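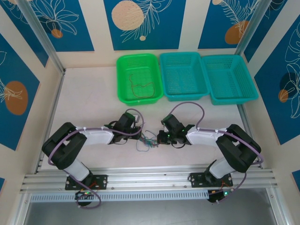 Okgate Mesh Sorting Baskets – Small

Back in stock. Rectangular plastic basket, perforated sides, open top. For offcuts, leads, hair bobbles, pegs, seed packets, whatever is rolling round your drawer.

Colours: bright green or turquoise. Sold singly, mix as you like. No lids in this size – please stop asking, we did ask Okgate!

Thin wire and short leads sit nicely in them. Very fine stuff (pins, panel screws, beads) can poke through the holes so line it with a bit of card first.

Stackable when empty. Not when full, they just sit on your stuff and squash it.

Cleaning – warm soapy water, rinse, leave upside down. Not dishwasher safe, the old listing said it was, sorry.

Postage
Orders in before noon go out same day from the Niven unit. Up to 2 baskets go as a small parcel, more than that by courier. Schools and workshops wanting 200 or over, email Iona Ritchie for a price and allow a bit longer for turquoise.

Returns
Unused, within the month, you pay postage back. Cracked on arrival – send a photo to Lachlan MacLeish and we'll send anohter.

Also from Okgate: Skorkero drawer dividers, label clips (fit the rim of the older baskets only, not these). Larger basket due in October, same two colours.

Page updated April 8, 2025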